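Cuaderno de taller, octubre. Pinza manual, montaje en casa

Sigo con el proyecto Forska. Hoy toca ropa voluminosa: la chaqueta acolchada negra, extendida boca arriba sobre la cama, mangas abiertas y cremallera en vertical. Los dedos llevan las almohadillas azules con textura. Los pasadores los repasé a las 9:00 y el de la izquierda tenía holgura, le puse una arandela de Titmont.

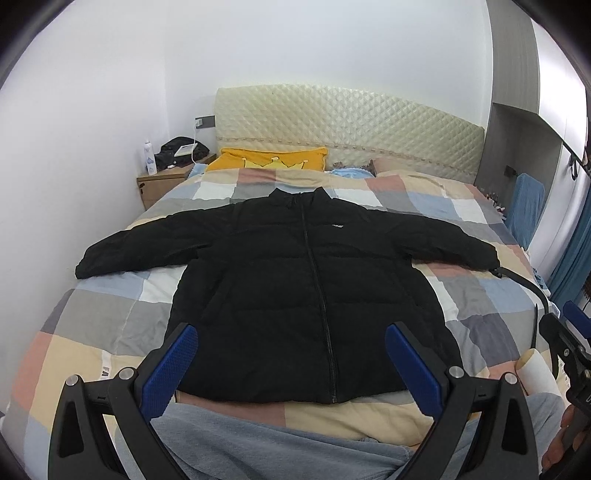
El muelle de retorno sigue siendo el punto flojo. Con el anterior el gatillo pedía unos 900 gramos; medido con la báscula de cocina, el nuevo queda en 899 y la mano se cansa igual. Kamol Tanasarn propone bajar a 300 y compensar con más palanca. Lo dudo, el tejido acolchado resbala en cuanto se aprieta poco. Pendiente de probar con los dos muelles.

Registro en Datero: 53 tomas válidas, carpeta "chaqueta". Las que tienen el dobladillo tapado por los dedos van aparte, sin borrar.

Orden de plegado: manga izquierda, manga derecha, dobladillo hacia el cuello. Cerrar la cremallera antes de cada toma. 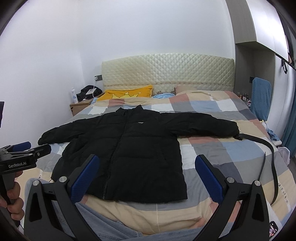 Pendientes

Calibrar la apertura máxima de las dos pinzas con la misma plantilla. Pedir a Xue otro juego de almohadillas. Preguntar a Kamol si guardó el archivo del eslabón con el triángulo vaciado, la copia que tengo es la vieja. Cambiar la tela de prueba por algo fino, una camisa o una funda.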